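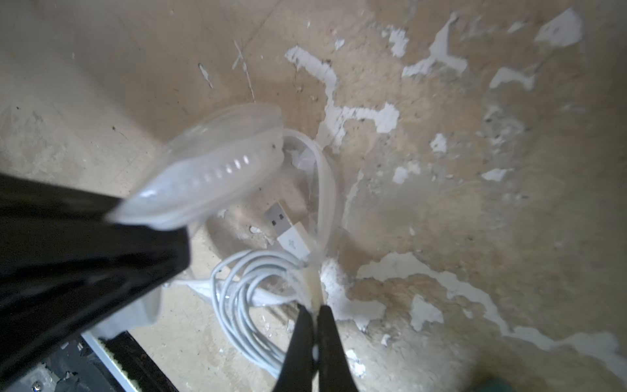
Plemmont Cable Sorting

Version 2, February

Photos of charging cables and small accessories being bagged and sorted at the Javham repair counter in Drernville. There are 430 photos in the set; 422 have labels. The rest are kept in the folder named unsorted.

Contents
photos/ colour JPEGs
labels.csv one row per labelled photo
notes.txt changes from the first version

Labels
cable_colour, connector, bag (clear, paper, none), coiled (yes, no)

Use "unknown" for the connector when the plug end is hidden. Grey and off-white cables are both entered as grey.

Known problems
Clear bags catch the light and some labels were guessed through the plastic. Twist ties are not labelled.

Contact
Prasert Sombatkul, Plemmont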